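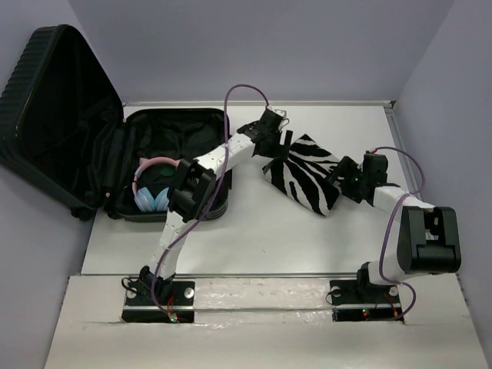
Silvan Lüthi wrote in after my last packing post to say that headphones should never go in a checked suitcase, and that a hard shell doesn't change that. His went in on top of his shoes in June and came out with a cracked hinge. He carries them around his neck now, even when it's hot.

I take the point, but I still put mine in the case. The over-ear kind is awkward wherever it goes. Around my neck they get caught in my coat collar, and in the backpack they take up the space I want for food. In the suitcase they go in a bottom corner of the base, on their side, with socks pushed inside the curve of the band. Shoes go at the other end. I've done it this way for 8 trips and nothing has broken so far. If I had paid more for them I might feel differently.

The shallow side is the one I pack first. Clothes are rolled, except for shirts, and the straps go over everything before I close it. The lid side has the zippered mesh divider, and behind that I keep the flat things: a folded tote, a thin sweater, papers I won't need until I arrive. A black lining hides dark socks very well, so I check the corners with my hand before I leave a hotel.

Small things go in pouches. I like a loud pattern for these. Zebra stripes are easy to find in a black suitcase at six in the morning, and the plain gray pouch I used before was not. Chargers and cables go in one, toothbrush and so on in another. Irina Sima asked whether I label them. I don't, there are only 2.

We leave for Prindemdale on Mon 9 September and stay 3 nights. The bus won't take a case on board if it's too big, so I'm using the small one and wearing the heavy shoes. I still need to find the adapter, and I have to decide about a second pair of pants. Last time I took three and wore one.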